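Home Posts Replies Media About

Fusar Bench Notes
2022-11-08

1/ We are planning a second two-arm bench for sorting and bagging small food packets. I promised to write how we make the budget, so I do it in this thread. It is long, sorry.

2/ The first mistake in our first budget: we made one line called "robot" and one line called "other." The line "other" was at the end 60 percent of the money. I am still a little ashamed of this spreadsheet.

3/ So now "other" does not exist. Every thing has its own line: table, rails, gripper fingers, cables, bins, computer, monitor, lights, spare parts, shipping, and the hours of the person who puts it together.

4/ Hours is the line which people fight about. Our finance colleague in Cheetham wanted to put it at zero, as "we pay these people already." I said then please tell me which other work they will stop doing. The line stayed.

5/ We have two offers for the arms, from Bromard and from Zendport. Zendport is cheaper on the first page. Bromard includes the mounting plates and one set of spare fingers. When I put both in the same table the difference became very small.

6/ My advice: ask every seller to fill YOUR table. Do not compare their PDF with the other PDF. One of them answered after four days, the other needed almost 9 weeks, and this also is information about a supplier.

7/ The work, for those who asked what we pick. Soft packets, shiny, and they bend:

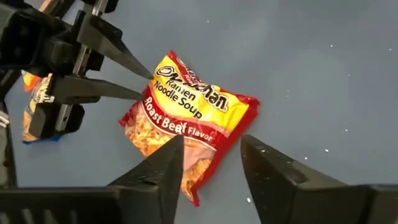

Roast beef flavor, with both grippers close to it.
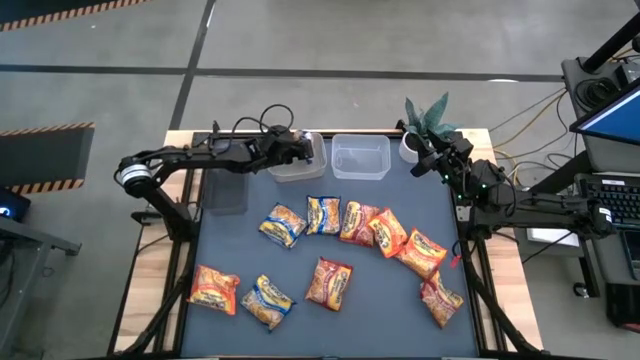
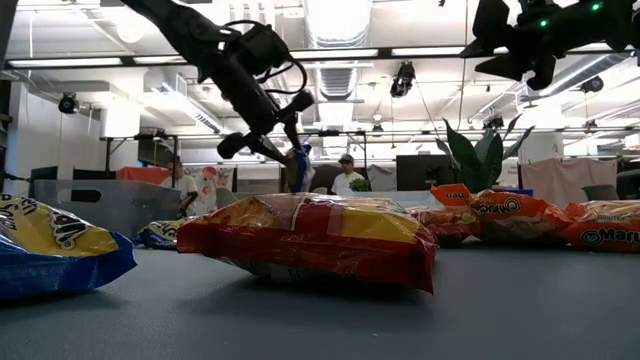
8/ Question I receive often: is it better to buy two arms at once, or one arm now and one next year?

Two at once, if your task needs two hands at any moment. With one arm you will design the table, the rails and the software for one arm, and then you pay again to change them. If your task is only to pick and drop, one arm is enough and the money is better in spare parts.

9/ Consumables. The packets themselves are a budget line! They get wrinkled and tear, and then they behave different from a new one. We bought 91 for the first month and it was not enough. Buy several colors and shapes too. If you test only with one kind, you learn only this kind.

10/ Floor space. Measure with the elbows out. We measured only the table in our plan, and an elbow goes much wider than a table. Then the desk must move, then the cables must be longer, and longer cables have the longest delivery time of everything we ordered. I did not expect it.

11/ Fingers. I put three sets per arm per year. A reader told me it is too many. Maybe. But an arm that waits for a finger costs more to us than a finger in a drawer.

12/ What I did not decide yet: leasing. Zendport offers it from June. The monthly price looks friendly, but I could not find who pays if a joint fails in the second year. I wrote to them and I wait.

13/ I will share the empty table (without our prices) when I have cleaned it. It has ugly formulas.

38 shares 12 comments

Comments

packline_tess
Your point about hours is so true. We left out the electrician and had to ask for more money twice in the same quarter.

oldgantry
Three sets of fingers is fine. I'd add a second gripper motor per arm before I'd cut that line.

mrivet_88
Did you count power and network to the bench, or does the building pay it?

Fusar Bench Notes
@mrivet_88 The building pays power, we pay network. Thank you, the network cable is in no line of my table. I add it now.

Previous Next Back to top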